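Session 7: Counting clones from barcode reads

The Ninville mouse set is used throughout this session. Each founder cell was given one short DNA barcode before transplant, and blood was drawn at 2 time points. A clone is defined as all cells that share a barcode.

The raw table lists 3,172 distinct barcodes. Sequencing errors inflate this figure, as a single wrong base makes a new barcode on paper. Barcodes one base apart are therefore merged into the more common of the pair. After merging, 2,730 remain. Use the merged table for all exercises – the raw one is kept only for checking.
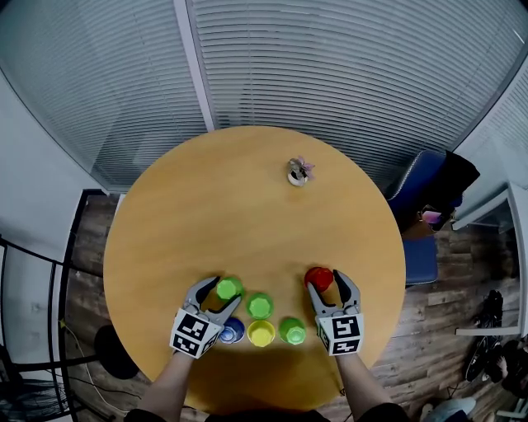 Why is the number of barcodes seen in a blood sample lower than the number of clones in the animal?

A blood draw takes a small share of all cells. Large clones are nearly always caught, while a clone with few cells in the blood may leave none in the tube. The count from one draw is a lower bound, and it rises with the volume taken and the depth of reading.

Two draws allow a capture–recapture estimate. Multiply the count in the first draw by the count in the second, then divide by the number found in both. The method assumes that every clone is equally likely to be caught. Blood clones differ widely in size, so the estimate is usually too low.

Read counts should be turned into shares of the sample total before draws are compared. Bring the Chambi worksheet on Tuesday, with the overlap column filled in.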